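Hand-held grippers: demos fine one at a time, poor with both hands
Posted in Teaching and Demonstration, Nustbridge Community Help

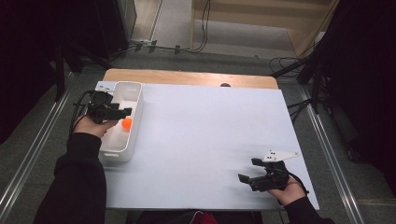

Left gripper over the tray with the orange ball, right gripper on the other side of the board.

I am recording demonstrations with a pair of hand-held grippers, for a task where the left one picks a small ball out of a tray and the right one takes it over and puts it down on the board. I sit at the table and do the whole thing by hand, and the recordings are then used to train a two-armed setup.

So far I have 100 recordings of the left-hand pick alone and those train well. The arm gets the ball nearly every time. When I add the handover the result is poor. The left arm picks the ball and comes up, the right arm comes across, and then they stop short of each other or the right one closes too early. I have tried recording slower and I have tried leaving the right gripper still until the ball is up. Neither helped much.

Should I record more of the same, or is there something wrong with how I am doing it? I would like to have this working by December.

Siriporn Yimyam
Edited to add: both grippers are on cables and I am not using gloves.

marinho_bench
Look at your timing before you record anything else. When a person passes something from one hand to the other, the two hands move together and the grip changes over very quickly. The policy has hardly any frames to learn that moment from. Slowing down the whole recording does not fix it, as the approach gets longer too and the changeover is still a small part of the total.

What worked for us was to go at normal speed on the approach, then hold both grippers closed on the ball for a clear second before opening the left one. Do it the same way every time. If you sometimes open the left early and sometimes late, the model ends up somewhere in between and drops it.

Also pick one place for the handover and keep to it. Ours is above the middle of the board, at the same height each time. You can vary where the ball starts in the tray as much as you like — that part should vary — but the meeting point should not wander until the basic version works.

Then check that the two tracks agree in time. Close both grippers together, open them together, and do that at the start of a session. Plot the two jaw widths on one graph. Ours were 6 frames apart for months and it looked exactly like what you describe, with the right one closing early. We had 631 recordings by then and had to shift every one of them.

kelico-user
just record more. 100 is nothing for two hands

zulitz_tam
I would not record more until the clock check above is done. If the offset is there you will only be adding more of it.

One other thing to look at is tracking on the right gripper. If the marker plate turns away as you bring that hand across, the position can jump just before the handover. Play back a few of the bad ones and watch the right-hand path on its own. A jump of a few millimetres is enough to spoil it with a ball that small. I turned my wrist less and moved my chair closer to the table, and the path came out smooth.

Throw away any recording where you fumbled and tried again, at least for now. You can put them back in later if you want the arm to learn to recover.

Siriporn Yimyam
Thank you. I did the open and close check this morning and the right track is 8 frames ahead of the left. I will shift the old recordings, do a new batch with the pause and post again when it has trained.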